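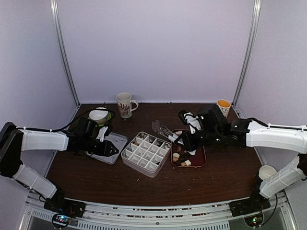
I've now had the Plerkport fingers on both arms for most of February, and I still can't see where the money goes. Trodholm's sales page promises a gentler grip on small, awkward things. Maybe. I ran 89 picks with them and the same again with the old Lundgren pair, mostly bits of food into a divided box, and the difference was 2 drops. I wouldn't hang a purchase on that.

Nawal Helmy thinks I'm being unfair and that they come into their own with tongs. She may be right - a slippery handle is a nasty test for any finger, and the old ones did twist a lot. But a set costs 1,321 before delivery, and you need the newer controller to get the force readings at all.

Bảo Kim has offered me his spare controller for a fortnight. I'll run the tongs again with that, and the old fingers go back on afterwards.

We use cookies to improve your visit. Accept | Manage settings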